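Search this site Search Go

Skarska hand-held gripper: a long look after 31 sessions

I should say up front that I wanted to love this thing. When our little group started gathering examples of household chores for a learning system, we were steering a full robot arm with a joystick, and a single folded towel could eat up a whole morning. Benvinda Baptista talked me into trying the Skarska, and I'm so glad she did – you just pick it up and do the chore yourself, and the recording comes along with you.
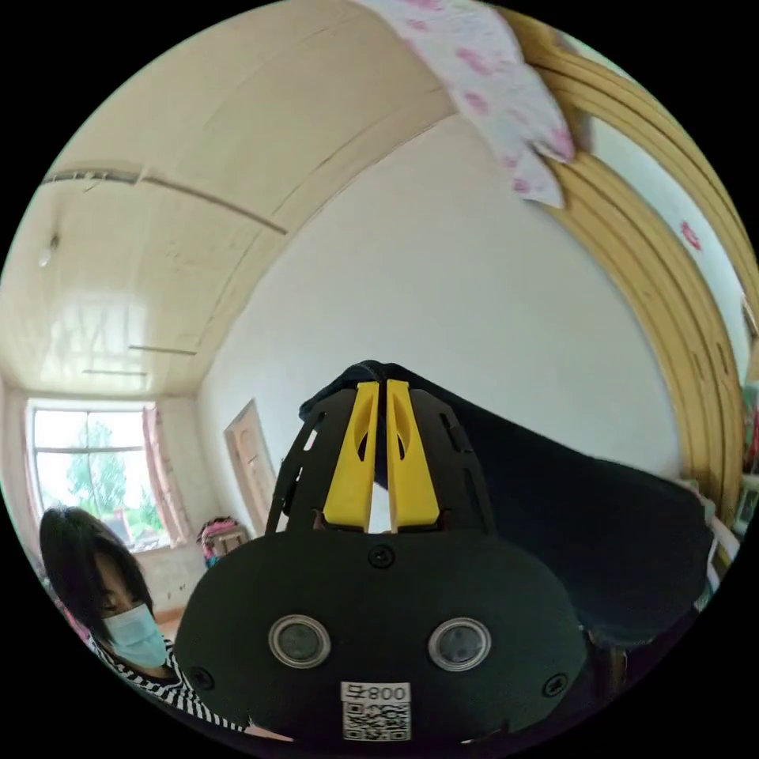 Fabric is where I've spent most of my time, because soft things are what our model gets wrong most often. Big, dark pieces are the hardest, since one fold looks so much like the next, and I'm grateful for those bright yellow fingers, which stand out beautifully against black cloth when I'm going back through the clips. The QR label between the two lenses is a small thing, but I like it very much (we own 4 of these, and they do get mixed up!).

Now for the grumbles. My wrist is tired after 90 minutes, and the manual is thin on how to throw out a bad take. Still, I'd buy it again, and I'd tell a friend to.

5 comments

Mathis Langlois
Does it cope with thin sheets? Ours slip.

Ermelinda Cordeiro
Mathis, pinch near a hem and go slowly. Works for me.

Armindo Ramalho
Agree about the wrist. I switch hands.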